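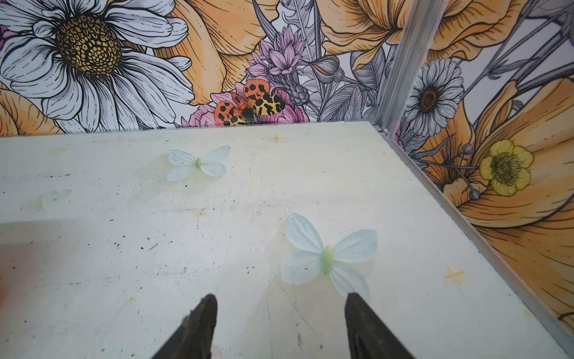
NOTICE TO STAFF OF THE FLIRKOLSIDE MUNICIPAL COLLECTION

Concerning the butterflies

1. Staff are advised that the artificial butterflies formerly held in the Breltine bequest are to remain on the white table in the Receiving Room until further instruction. They are not to be put back in their drawer. The drawer has been found open on three successive mornings, and the Office does not wish to replace the lock again.

2. The bequest was accepted in February under the standard terms. The donor, the late Miss Siliņa of Pludach, made the butterflies at her kitchen table over the greater part of her life and left 70 of them to the municipality, together with a letter. The letter was filed unread, in keeping with the practice of that time. The practice has been changed.

3. For the purposes of identification, the wings of a butterfly from this bequest are a pale blue, close to white in some lights, and four in number. The body is green. The wings are creased, and no attempt should be made to smooth them. The former Assistant Registrar smoothed one in good faith, and it was not in the building the next day.

4. The Registrar, Mr. Silvan Widmer, has asked that his account be entered in full. It is as follows.

"I attended the Receiving Room at the close of business to complete the condition report. I had set the larger of two butterflies on the near side of the table and the smaller one behind it, with their bodies in line, and had written down the position of each. I was called to the telephone. The caller wished to know our opening hours and I gave them. On my return the larger had turned so that one of its lower wings pointed towards my chair. The windows were shut. I measured the distance, corrected the report and initialled the correction. I then did this again. By the time I went home I had initialled the same line on 20 occasions, and I wish it noted that I was not frightened. I was chiefly concerned about the form, which has only the one box."

5. The form has been revised. Position is now to be entered in pencil.

6. The letter was retrieved from the file at Mr. Widmer's request and read aloud in the Receiving Room, with the door closed. Most of it deals with the supply of paste. The passage of interest to the Office comes on the second page, where Miss Siliņa writes that her butterflies have always been restless in the spring, that she was in the habit of leaving the kitchen window open a hand's width, and that those who went out generally came home. She asks that whoever has the care of them do the same. She adds that she did not mind about the ones who stayed away.

7. The Office has considered whether this constitutes a condition of the bequest. Counsel's opinion is that it does not. Counsel's opinion further notes that the collection is insured for $4,000 and that the policy excludes loss by open window.

8. The Office has also considered the room itself. The panels beside the table carry a floral print, and it was proposed that they be painted over in a plain colour, on the theory that the flowers were a provocation. Mr. Widmer objected in writing. He submitted that the butterflies had come a long way from a house with a garden and that the panels were, in his view, the least we could do. The proposal was withdrawn.

9. Accordingly, and with effect from 19th April, the following arrangements apply. The window of the Receiving Room is to be opened a hand's width each morning and left so until dusk. The lamp is to be kept on after dark. Staff on evening duty should knock before entering, then wait a moment. Any butterfly discovered elsewhere in the building – the stairwell has been mentioned, and the honour roll in the front hall – is to be left where it is and reported to the Registrar, who will come down.

10. Butterflies not on the table at the end of the day are to be recorded as on loan. The borrower's name may be left blank.

11. Mr. Widmer has requested the use of the Receiving Room as his office. The request has been granted. His chair should not be moved.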